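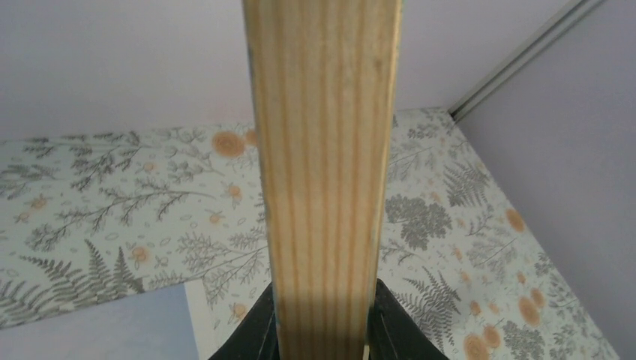 What does Flevau do when it's handed a recording?

It reads the wrist camera stream and the gripper log from a single run, lines them up on one clock, and writes out a list of grasp segments with a start, an end and a confidence score for each one. You can train on that list, plan with it, or just use it to find the good bits without scrubbing through everything by hand.

Flevau 3

I started this as one ugly script and it kept growing, so now it has a name and a README. The short version: it's a labeling tool plus a small set of recordings labeled with it. The tool runs offline on saved runs. It doesn't talk to a live robot, and I'd rather keep it that way (there's a sister package called Hung for the live side, more on that below).

What you get

The package has the segmenter, a viewer, and the sample set. The sample set is 154 runs, cut into 2,323 segments. I held out 23 runs for testing, and they live in their own folder so you can't train on them by accident, which I did, twice, before I moved them.

Each run is a folder with a video from the wrist camera, a gripper log (commanded width, measured width, motor current) and a notes file where I typed whatever seemed worth typing that afternoon. Some notes files are long. Some say "ok".

Installing

Clone it, make a fresh environment, and run the setup script in the top folder. If the video reader fails to build, install your system's video packages first and try again. I've only tested on Linux. Someone could probably get it going on a Mac, and if that's you, please send me the steps!

Running it

flevau segment path/to/run
flevau view path/to/run
flevau export path/to/run --format csv

The first command does the work, the second opens the viewer so you can drag segment edges around, and the third gives you something you can open in a spreadsheet. Segments you've edited by hand get a lock flag, and running segment again leaves those alone.

How it decides what's a grasp

Mostly from the gripper log. If the fingers were told to close and stopped short of the commanded width, with current going up, that's a candidate. Then the camera side gets a vote: I crop the area between the fingertips and check whether whatever's in there stays put from one video frame to the next while the background moves. A held thing moves with the camera, so it hardly moves at all in the crop. It's a simple trick and it works better than the first network I trained, which bugged me for a week.

Where it gets confused

Long straight wood grain. A pine board that runs away from the fingers in even stripes looks nearly the same if it slides a little along its length, so the crop check will happily report "steady" during a slip. Turn on --edge-check for long parts. It's slower but it looks for the ends of the part as well.

Busy prints behind the part. Ferns, flowers, lots of tiny leaves: the feature tracker loves all of that and grabs onto it instead of the board. The default mask is a plain box between the fingertips, and with a long part a fair bit of background leaks in at the sides. Use --mask narrow. I want to do real part outlines at some point and have a half-finished branch for it.

Plain pale walls have the opposite problem, there's nothing to track. When too few background points are found, the camera vote is dropped and the segment is marked log_only. Filter those out if you're picky.

Shade near the fingertips. The end of a part closest to the fingers is often a good deal darker than the rest, and the old version treated a change in brightness as a change in object. Version 3 evens out the brightness first. Please update if you're still on 2!

Working with Hung and Zorus

Hung is the live controller and it writes logs in the layout Flevau expects, so those just work. Zorus, the planner, reads the CSV export directly. Column names have to stay as they are or Zorus will quietly skip the file. I know, I know. There's an issue open for it.

If your logs come from something else, look at the converter in the tools folder. It wants time in seconds and width in meters. Millimeters will load fine and give you garbage.

License and thanks

The code is free to use and change, and the recordings are for research use. Woment paid for the storage and let me keep this open, which I'm really happy about. If you find a bad label, open an issue with the run folder name and the segment number and I'll fix it in the next release.

Last label update: 04/07/2019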